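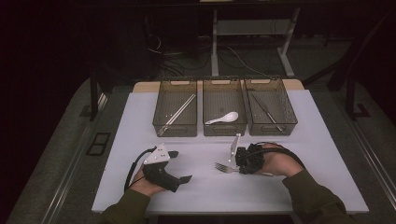 The fault came back in March, and this time I wrote everything down, because the first time I trusted my memory and my memory was not good.

For readers who are new on this blog: I work with hand-held grippers, one for each hand, and I record how a person sorts cutlery into baskets. Later the recordings are used to teach a robot arm the same work. At Stollden, where I do this, the task has the name Manole. I did not choose the name and I do not know what it means.

The fault was like this. In the middle of an episode, the right gripper stopped to report how wide its fingers were open. The number stayed at the last value and the recording continued as if everything was fine. There was no red light, no sound, no message on the screen. When I looked at the files in the evening, I had a person who moves a fork through the air with fingers that never open and never close.

I had 564 episodes in that batch. After checking, 29 of them had a frozen value in the right hand and none in the left hand. I was a little ashamed, as I had already told the people in Albridge that the batch was ready.

First I blamed the software. I installed the recorder again (we use one called Hundano) and made 18 new episodes with the fork only. All were good. I was happy and I went home. The next morning the fault appeared again with the soup spoon.

Then I looked at when it happens, and I should have done this first. The value froze mostly when I reached far over the table, to the baskets at the back, and turned my wrist inward at the same time. With the gripper lying still on the table I could not produce the fault at all. So I held the gripper in one position and bent the cable slowly with the other hand, close to the connector. The number stopped. I moved the cable back and the number did not return until I restarted the gripper.

Inside the plug one wire was almost broken. Each reach to the baskets was pulling it a little more.

I changed the cable and left a longer loop near the wrist, so the sleeve takes the pull and not the plug. I also wrote a small check: if the finger value is exactly the same for 100 samples while the hand is moving, the recorder beeps and stops. It beeps too often when I carry the knife, which needs a long steady grip, and I still have to find a better rule for this.

The bad episodes are deleted now. I considered repairing them by guessing the finger width from the video, but a wrong guess in training data is worse for me than a missing episode. I will record them again this month, with the chopsticks at the end, as they are slow and I lose my patience with them.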